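Collecting Examples at Home: Notes on a Second Season of Recording

The present post continues an account begun in January, when I agreed to contribute recordings of household tasks to the Nanditier collection. The collection is intended for a learning system that will, in time, be asked to tidy small objects in ordinary homes. My part is modest. I perform short tasks with hand-held grippers, review what has been recorded, and submit the results with written labels. Several readers have asked how the work is organized and what has been learned from it, and I will address both matters here.

The arrangement

Contributors to Nanditier work in their own homes or in homes made available to them. Each receives two grippers, a written task list and access to the Kasivach review page, where recordings are checked before they are accepted. The target for the present season is 2,000 accepted examples across all contributors. At the time of writing, I have submitted 299, of which 263 have been accepted.

The difference between those two figures deserves a word. Most of the rejected examples were complete in the sense that the object reached its intended place. They were turned down on other grounds: the hand moved too quickly at the moment of closing, the object left the view of the camera during the lift, or the written label did not match the action performed. I had labeled one group of recordings "place bracelet in box" when the action shown was the removal of a bracelet from the box. That error was mine, and it was repeated across an entire afternoon before the review page flagged it.

On the choice of objects

The first task list was made up largely of rigid household items, such as cups, blocks and jars. These are suitable for a beginner. They hold their shape when touched, and a poor approach often still ends in a usable grasp. The current list has moved to small personal accessories, and the level of difficulty has risen accordingly.

A beaded bracelet shifts when it is pinched. A fine chain may slide between the finger pads or gather into a knot. Spiral hair ties compress, then spring open again, and the operator must judge how far to close the jaws. I have come to regard the hair tie as the most instructive item on the list, as it rewards a slow approach and a light grip. The chain remains the one I would gladly see removed.

The guidance from Dimitriou, the firm that prepares the task lists, is that objects should be placed as they would be found in daily life. Contributors are asked to refrain from lining them up or spacing them evenly. I found this difficult to observe at first. The temptation to straighten a bracelet before recording is considerable, and a system that has only seen straightened bracelets will be of limited use to anyone.

On surfaces and surroundings

My early recordings were all made at a plain desk. The reviewers accepted them, but a note was attached requesting greater variety. I have since worked on a kitchen counter, on a low stool, on a folded towel and, most recently, on a bed. Soft surfaces call for a change in technique. A container may tilt when its rim is pressed, and a downward push that would be harmless on a desk can move everything at once. Patterned fabric presents a further question, namely whether the system will learn to separate an object from the stripes beneath it. I am told that this is precisely why such fabric is welcome.

The same reasoning applies to the room. Contributors are asked to leave furniture, bedding and shelves as they are, and to record at different hours so that the light from the windows varies. I keep a simple log of the hour and the position of the curtains, and I recommend the practice to others.

A typical sequence

For those considering taking part, the order of work I now follow is set out below.

1. Read the task line aloud and write the label before touching anything. This single change ended my labeling errors.

2. Check the finger pads for lint or hair, and open and close each gripper fully.

3. Set out the container and its contents, then bring the gripper in slowly with the jaws open.
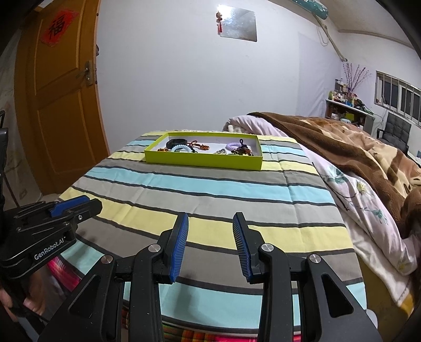

4. Close on one item only, pause, lift, and hold still before moving on.

5. Set the item down, withdraw the gripper completely, and end the recording.

Remaining work

The next list, issued through Brurent, will concern folded cloth and small pouches with drawstrings. I expect the rate of acceptance to fall for a time. I also intend to re-record the mislabeled bracelet examples, although the review page permits a correction to the label alone. A further post will follow once the cloth recordings have been reviewed.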